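Handout 3: Tool Use in Household and Shop-Floor Chores

Reading for this unit: Romard test notes, sections on fastening and probing. Bring the Stikby task sheet.

The question for this unit is narrow. Given a fixed arm, a parallel gripper and a hand tool, can a machine bring the tool tip to a small marked point on a flat part, and do it often enough to be useful?

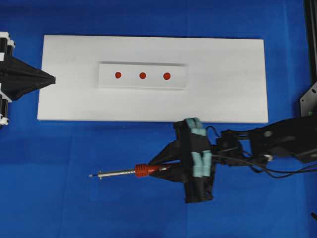
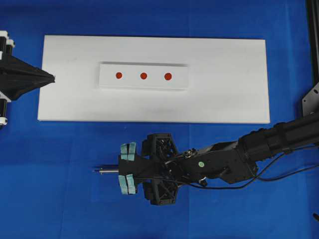 Both views: white board on blue cloth, three red dots in a row, slender metal tip over the cloth.

Pimcombe, June 21, 2018

1. Why the task is hard

A gripper that holds a bare part has one contact to manage. A gripper that holds a tool has two: pad to tool, and tool to work. Error at the first is multiplied by the length of the shaft. With a long shaft, a small rotation in the grip can move the tip off a target the size of a screw head. Joint encoders do not report this slip.

2. Chores in the same class

Tightening a cabinet hinge. Pressing a recessed reset button. Clearing a drain hole. Seating a screw in a cover plate. A person does all of these with one hand and corrects by feel.

3. Results used in class

The Zanetti trial set has 1,913 attempts at touching a marked point with a held tool. Of these, 1,486 ended within tolerance. Most misses were short of the target or to one side of it, and 27 ended with a dropped tool. Compute the success rate and compare it with what a repair shop would accept from a new hire.

4. Terms

Tool frame: coordinate frame fixed to the working tip. Must be re-estimated after each grasp.
Compliance: give in the pads or the arm under load. Helps contact, hurts pointing.
Approach: the last stretch of free motion before contact.

5. For next session

Write one page on whether the trial figures support unattended use in a home. State your tolerance and where you got it.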